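Getting scuff marks and old smears off grey storage bins

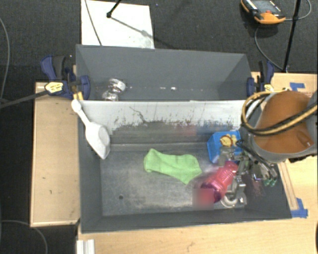 Posted in Cleaning and Laundry by Mateja Gashi

I've taken over the stockroom at a small craft supply shop and the big grey bins are in a state. Most of it is dark scuffing on the walls, plus coloured smears that I think are from crayons or marker lids. The bottoms have gone cloudy as well. I've tried washing-up liquid and a sponge, which got the dust off and nothing else. We have more than 30 of them, so I don't want to spend an hour on each. Replacements from Sultach come to 286 for the lot before delivery and I'd like to avoid that if I can. Is there something that works on all of it, or do I need different products? They only hold dry goods, no food.

Nandi Adams
Last edited Wednesday

You need to treat them separately. Scuffs where something has rubbed off on to the bin will usually shift with a damp melamine sponge. Press lightly and rinse often. If you can catch a fingernail in the mark it is a scratch, and no cleaner will remove it.

For the coloured smears, try 70 per cent isopropyl alcohol on a cotton cloth. Do a small patch underneath first and leave it ten minutes. Wear gloves and have a door open. Crayon is wax, so scrape off what you can with an old bank card before you wipe.

Cloudiness is mostly fine wear. Bicarbonate of soda mixed to a paste with water will lift any dirt sitting in it, but the surface will still look dull when it dries. I'd leave that alone on bins that are only for storage. Don't use wire wool or scouring powder, as you'll make it worse and dirt will stick faster next time.

With that many I would soak them in batches in warm water and soda crystals overnight, then only go over the bad ones by hand. Check what they're made of before you do. Soda crystals are fine on most plastics but will mark aluminium.

oltetti_dave

WD40 on the scuffs, wipe off, wash with soap after. Did all ours in an afternoon. Or just turn the worst ones to face the wall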